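Windshield Chips and Cracks – Frequently Asked Questions

Wekham Auto Glass, shop and mobile service

These are the things people ask us on the phone, usually while standing next to the car and poking the glass. Please stop poking the glass.

Can my chip be repaired or do I need a new windshield?

Most chips smaller than a quarter can be repaired. Cracks depend on length and on where they are. One that stays away from the edges and is shorter than a dollar bill is usually fair game. Anything that has reached the edge of the glass is a replacement, and no amount of optimism on either side will change it.

What if the chip is right in front of the driver?

We'll probably suggest replacing the glass. A repair leaves a faint mark, and a faint mark in the one spot you stare through at night gets old fast. If it's very small we may still try it, after we've talked it over with you.

Will I still be able to see it afterward?

Yes, if you go looking. Resin fills the break and stops it from spreading. It doesn't turn back time. Most people stop noticing after a week, and the ones who don't were going to find something else to look at anyway.

How much does it cost?

A single chip is $66. Each additional chip on the same windshield, same visit, is $15. Replacement prices vary so much from car to car that we need your VIN before we'll say a number out loud.

Does insurance cover it?

Often. Many comprehensive policies pay for a chip repair without touching the deductible, because it's a lot cheaper for them than a windshield. Call them first and ask. We can do the paperwork, but we can't tell you what your policy says, and we have learned not to guess.

How long does a repair take?

Almost 15 minutes for the resin work on a simple chip, a little longer once you add cleaning and curing. You can drive away as soon as we hand you the keys. Replacement takes most of a morning, and then the adhesive needs its own time before the car goes anywhere. We'll write the safe drive time on your invoice. It applies even if you only live down the street.

I put clear nail polish on it. Was that wrong?

It wasn't a great help. The resin has to get into the same space the polish is now sitting in. A piece of clear tape over the chip is better – it keeps dirt and water out and peels off clean. Superglue is worse than nail polish, and toothpaste (yes, every summer) is in a class of its own.

Are the kits from the store any good?

On a tiny, fresh chip, some of them do all right. The catch is that you get one try. Once bad resin has hardened in there we can't get it out, so a failed kit usually turns a repair into a replacement. If the car is worth less than our invoice, go ahead and have fun.

Do you come to me?

Yes, anywhere in Wekham and out as far as Atby. We start at 7 in the morning and need a level spot with room to open both front doors. In rain we need a garage or a carport. You don't have to stand outside with us. Go in, have lunch, do whatever you were doing.

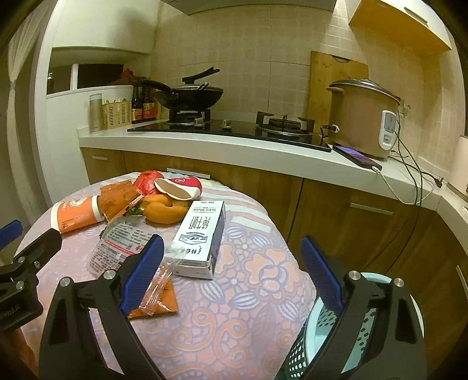
For Atby addresses there is a $15 travel charge, which we drop if two cars at the same address are booked together. Neighbors have been known to become very friendly over this.

Can I wash the car?

After a chip repair, wait until the next day. After a replacement, stay out of automatic car washes for a couple of days and leave the tape on, ugly as it is. Leave a window cracked open, too, so a slammed door doesn't push air against the new seal.

Why did my chip turn into a crack overnight?

Heat and cold, mostly. In August it's people blasting the air conditioning at glass that has been baking all day, and in winter it's hot water from a kettle. Park in the shade, warm or cool the car slowly, and book the repair while it's still a chip.

Where do I find you?

133 Tokgöz Road, behind the tire place. The sign out front still says Zondis Mufflers. We've been meaning to change it.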